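Sendivetti Household Battery Study
Call for participants: sorting and storage sessions

Reference contact: Rasha Matar, study coordinator
Notice issued: 16 February 2020

Sendivetti is recruiting adults to take part in seated sorting sessions at its Stullcombe rooms. The study concerns small domestic cells, chiefly AA, and the way people pick them up, turn them and put them away in divided storage boxes. Results will be used in a report on box layout, compartment size and lid labelling, to be published by the study team in July.

Background

Most homes keep spare batteries in a drawer. Cells of different makes and ages end up mixed, and contacts can touch keys, clips and each other. Divided boxes are sold for this purpose, but compartment dimensions vary a good deal between makers and many boxes are sold for screws, beads or fishing tackle. A compartment that takes an AA cell lying flat may be too narrow for fingers to get it out again. The earlier phase of the study, run at Bruradham by Spyros Andreadis, dealt with drawers and open trays only. The present phase deals with boxes that have fixed or movable dividers and a latching lid.

What the work involves

Each session is carried out sitting down at a table. Cells are placed on the tabletop in front of a compartment box. The participant picks up each cell, brings it upright or lays it flat as the task sheet asks, and places it in the compartment given. At the end of a set the cells are returned to the tabletop and the next set begins. Sets differ in the following:

Starting position of the cells (side by side, end to end, apart)
Orientation of the positive end
Compartment row used
Lid position at the start of the set
Hand used for the first pick

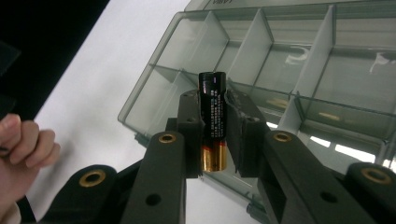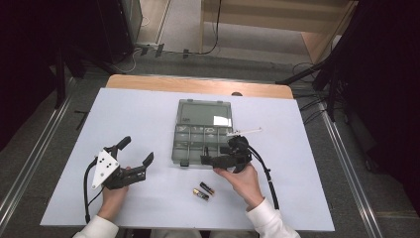
Tasks are not timed against other participants. A steady pace is wanted. A dropped cell should be left where it falls until the end of the set, then handed to the session lead, who will check the casing before it goes back into use. Dented or leaking cells are withdrawn.

Participants who find the grip uncomfortable should say so, as the seat height and the distance to the table can be altered.

Session length and payment

A session is made up of 2 blocks with a break between them. The full set list for the study runs to 1280 placements, shared among all participants. No participant will be asked to do more than 100 placements in one visit. Payment is by bank transfer after each completed visit, at the rate stated in the joining letter. Bus and train fares within the county are paid back on production of a ticket or receipt. Car mileage is not covered.

A participant who stops part of the way through a visit will be paid for the blocks completed.

Who can apply

Applicants should:

be aged 18 or over
be able to sit at a table and use both hands for the length of a block
have normal or corrected eyesight, sufficient to read the markings on an AA cell at arm's length
be able to follow a written task sheet in English
be free to attend on at least two separate weekdays

Left-handed applicants are particularly wanted, the Bruradham phase having had too few for a useful comparison. People with mild arthritis or reduced grip are welcome to apply and should mention it on the form so that Wissam Masri can discuss the tasks with them beforehand.

The following cannot be accepted: anyone with an open wound or dressing on either hand; anyone with a known allergy to nickel; employees of battery makers or of firms selling storage boxes.

Clothing and personal items

Long sleeves are allowed provided that the cuffs are close-fitting. Rings, bracelets and watches should be taken off before the first block. Lockers are provided, and take a small bag and a coat. Food and drink are not permitted at the table. Water is available in the waiting room.

Safety

Cells used in the sessions are ordinary consumer types. They are checked for voltage and condition before use, and are never opened, heated or charged in the room. Participants must not bring their own batteries. Cables may be present on or near the table and on the floor, and participants should wait to be shown to the chair. A first-aid kit is kept in the corridor by the waiting room.

Recording and personal data

Sessions are recorded. Recordings cover the hands, the tabletop and nearby parts of the room. Names are held apart from the recordings and are replaced by a participant code. Contact details are deleted after the final payment has cleared. A participant may ask for a recording to be withdrawn at any time before the report goes to print, by writing to Hussam Karam and quoting the code on the joining letter.

Box loan scheme

Participants who complete both of their visits may also join the loan scheme. A compartment box is taken home and used for the household's own spare cells, and a short record sheet is filled in whenever a cell is put in or taken out. The sheet asks for the date, the cell size and the compartment used. Boxes are returned by post in the bag supplied. The scheme is run by Raghda Ghanem from the Chamoun office and carries a separate payment.

How to apply

Forms are available from the reception desk at the Stullcombe rooms or by post from the study coordinator. Please state handedness, the weekdays on which you are free, and any access needs. The building has step-free entry at the rear. Parking at the front is limited to permit holders.

Applicants will be told by letter whether a place is available. Those not placed in this phase may ask to be kept on the list for the next, which will cover AAA and coin cells.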